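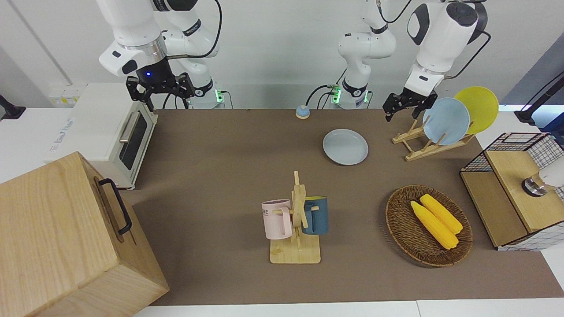 Plates on edge in a wooden rack, mugs on a mug tree.

Drying and Storing Dishes on a Small Counter

A slatted rack and a mug tree will hold the everyday dishes for two people and leave room to work. Ours have been out on the counter since August. A few things we do with them:

Stand plates on edge. Stacked plates trap water between them and stay damp for hours. In a slatted rack the air gets to both sides. Leave an empty slot between plates if you have the space, and put the biggest one at the back so you can still reach the others.

Load from the back, unload from the front. Lift a plate straight up before you pull it toward you. Dragging it across the slats chips the rim sooner or later.

Hang mugs by the handle and check the balance. A tree with one heavy mug on one side and nothing on the other will tip when bumped. Fill opposite pegs first. Wide handles go on short pegs without trouble, but small espresso handles may not fit at all, so try one before you buy.

Wipe mugs before hanging. A mug on a peg hangs at a slant and holds a little water at the bottom. Shake it out, run a towel around the inside, then hang it up.

Look after the wood. Dry the rack and the tree with a cloth at night. Every couple of months, rub in food-safe mineral oil, leave it 13 minutes or so while you do something else, and wipe off what hasn't soaked in. We use the Nerkow oil in the 200 ml bottle and one bottle lasts well over a year. Don't put either piece in the dishwasher – the glue joints let go.

Black spots on the slats are mildew. Scrub with white vinegar and an old toothbrush, rinse, and dry in the sun for an afternoon. If the spots come back, sand lightly with 220 grit and oil again.

Loose peg? Pull it out, scrape off the old glue, and put it back with waterproof wood glue. Give it a full day before hanging anything on it.

Tip on vinegar sent in by Tsung-han Tam.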